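Flostberg Tennis Club – minutes, general meeting, Sunday, clubroom
Started late, key trouble again.

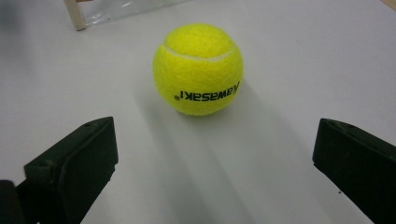

1. Apologies and last minutes

Apologies read out. Two more came by text during the meeting, added to the sheet.
Last minutes taken as read. One correction – the net on court 2 was mended, not replaced. Accepted.

2. Balls

Long item. Trying to get it all down.

Current stock is a mix. Kawasaki ones, some older ones with the printing worn off, and whatever gets left behind on the courts. Juniors' coach says the mix is hard on beginners, one ball comes up to the waist and the next stays at the ankles. Asked that each hopper be one kind only.

Agreed in principle. How to do it is another matter. Evening group likes to grab whichever hopper is closest and tip everything back in at the end. Suggestion to paint the handles. Suggestion to chain them up (not supported). Painted handles it is, colours to be settled by whoever has leftover paint in the garage.

Question from the floor, how do we decide a ball is finished. At the moment people squeeze it and have an opinion. Proposed: drop test from shoulder height on the clubroom floor beside a known good ball, anything that comes up well short goes in the old bin. Objection that the clubroom floor is not a court. Answer, it's the same floor for both balls. Carried, one against.

Felt – bald ones out regardless of bounce. Wet ones to be dried on the rack, NOT on the heater. There was a smell in the clubroom all through last month and we know why.

Marking. Some members bring their own and want them back. Own balls to be initialled in marker on the plain side, away from the maker's name, so you can read it. Unmarked balls go in the club hopper and that's the end of it.

Price for new: quote from Turier for a box of 40, quote from Plornon still to come. Plornon said end of the week, that was two weeks back. Moved that we go with Turier if nothing from Plornon before the next meeting. Carried.

Old balls: primary school wants them for chair legs. Dog rescue also asked. School gets first pick, rescue gets the rest. Cut ones only for the school, they've asked us to do the cutting. Discussion on who has a decent knife. Left with the maintenance group. Not to be done on the clubroom table please, there are marks in it already.

3. Courts

Court 1 – fine. Leaves along the back fence, gutter is full again and when it rains the water comes over onto the baseline. Working bee to include the gutter.

Court 2 – puddle at the service line still there. Rashidi came and looked at it, says it wants a proper patch and wont hold with the stuff from the hardware store. Written price coming. Until then squeegee before play, squeegee lives inside the gate and goes back inside the gate.

Gate latch sticks. Lift and push. Sign to be made saying lift and push.

Lights – timer was out after the clocks changed, fixed now. Evening group reports one lamp flickering at the car park end. To be looked at when the ladder is back. Ladder is on loan, nobody at the meeting could say where. Secretary to ask by email.

4. Clubroom

Kettle replaced. Old kettle still in the cupboard, please can it go.

Lost property box is overflowing. Hats, single socks, a very good thermos. Goes on the bench for the month of December and then to the op shop.

Storage cupboard: shelves to be cleared so the hoppers fit at floor level. At present people lift them over the trestle tables and spill half. Trestles to move to the wall behind the door. Rackets for loan stay on the hooks, strings down, juniors' size at the low end.

Fridge – milk. Date it.

5. Juniors

Numbers up since the school visit. Coach would like a second helper at the early session, parents to be asked first and then the evening group. Small rackets: two have split grips, tape on order.

Coach also wants softer balls for the littlest ones and asked if they come out of the same money. Yes for this season, to be looked at again at the AGM. Keep in their own bag, not the hoppers. See item 2, we don't want to go through that again.

6. Money

Balance read out and accepted. Subs mostly in. Reminder to go out to those still owing, polite version first. Court hire is up a bit on last season, mainly the evening bookings.

Sausage sizzle did well. Onions ran out early, more onions.

7. Other business

Round robin – same format as last time, bring a plate. Draw to go on the board by the door. New balls for the finals only, club stock for everything before that.

Request for a hitting wall. Discussed a while. Neighbour on that side wouldn't like the noise, other side is the drain. Hold over.

Noticeboard glass cracked. Tape for now, careful of the corner.

Actions

Paint hopper handles – maintenance group
Chase Plornon for quote – secretary
Chase Rashidi for written price – secretary
Gate sign – juniors to make, coach has card
Find ladder – secretary
Grip tape – coach
Clear cupboard, move trestles – working bee
Cut balls for school – maintenance group
Take old kettle away – whoever reads this first

Closed 8.40 pm. Next meeting same time, same place, spare key will be with the bar roster folder.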